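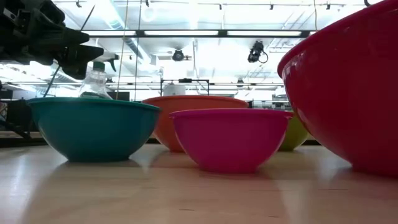
Housekeeping Practice, Unit 4: Mixing Bowls and the Work Table

These notes cover the second half of the unit. The first half (sinks and drains) is in the earlier handout. Bring both to the practical in February.

4.1 Plastic bowls in general

Plastic mixing bowls are light, cheap to replace and quiet to work with. They scratch more easily than steel or glass, and a scratched bowl holds grease. Run a fingertip around the inside after washing. If it feels slick, wash it again with fresh detergent. If it feels rough, set the bowl aside for dry goods only.

In the Cidholm kitchens color is used to keep track of bowls. Teal, orange, pink, lime green and red all go to the same table, and each section marks its own color on the prep sheet at the start of the shift. The color says where a bowl goes back to. It does not say what may go in it, and students mix these two up every term.

4.2 Washing

Scrape first. Rinse in cool water if the bowl held egg, flour or milk, then wash in hot water with detergent. Use a soft cloth or a nylon brush. Steel wool is not allowed on plastic.

Pay attention to the rim. Rims differ: the teal bowl has a slightly rolled one, the orange bowl a broad flat one. Batter dries under an overhanging edge and is easy to miss from above. Turn the bowl over and look at it from below with the light behind you.

Drain upside down on a rack for 30 minutes. Do not stack until the inside is dry. Two wet bowls of close size can lock together, and forcing them apart is how most of ours get cracked.

Tomato and turmeric stains are not dirt. They may fade with time, and a stained bowl that passes the fingertip test stays in use.

4.3 The table

The work table is light wood or laminate. Before bowls go on it:

Clear everything, including spray bottles.
Wipe with a damp cloth, along the grain.
Spray the cloth, not the surface, and wipe again.
Dry with a second cloth.

Any spray bottle without a printed label gets a handwritten one, with the contents and the month it was filled. A clear bottle tells you how much is left and nothing else. Bottles go back on the low shelf before food comes out - this is checked at the practical.

A glossy finish shows water marks. Look across the table at eye level, close to the height of the top itself. Streaks that are invisible from standing height show up well from there, and so do crumbs around the base of a bowl.

4.4 Storage

Nest bowls by size, largest at the bottom, in stacks you can lift with one hand. Wannasri keeps its stacks rim up with a cloth over the top. Skuvimell stores them rim down. Either is accepted in the practical, but keep to one method along a whole shelf.

Deep bowls and shallow bowls go in separate stacks even when the rims match.

4.5 For the practical

You will have 90 minutes. Wash and dry one set of bowls, prepare the table, lay the set out by color and put it all away again. Write up your prep sheet before leaving the room.

Reading: Cilleo course pack, the section on plastics, and the stain chart at the back.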